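Crockery sorting day!! I've wanted to do this since November and I'm far too happy about it.

Rule for the new kitchen at Stiltville: if I don't love the colour, it goes in the charity box. The chipped white set went first – no regrets at all.

Brown paper down on the table first (best trick ever, pale colours look so much nicer on it, and no scratches!). I've got 90 cm of it left on the roll if anyone local wants it.

Pinks and blues are staying. Beige nearly went, then I put it in between the other two and it looked gorgeous – so beige is staying too.

The sage green one is my toast plate now. Toast and lettuce, don't judge me, it's a great lunch.

Little bowls: one mint, one pink. I want 3 more in that size, any colour, for olives and dips and bits. If you spot some, shout!
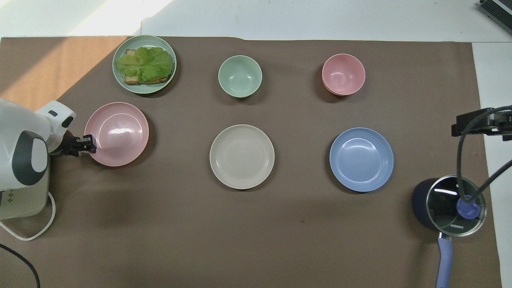

Next up is the mug shelf, and I'm already excited – wish me luck!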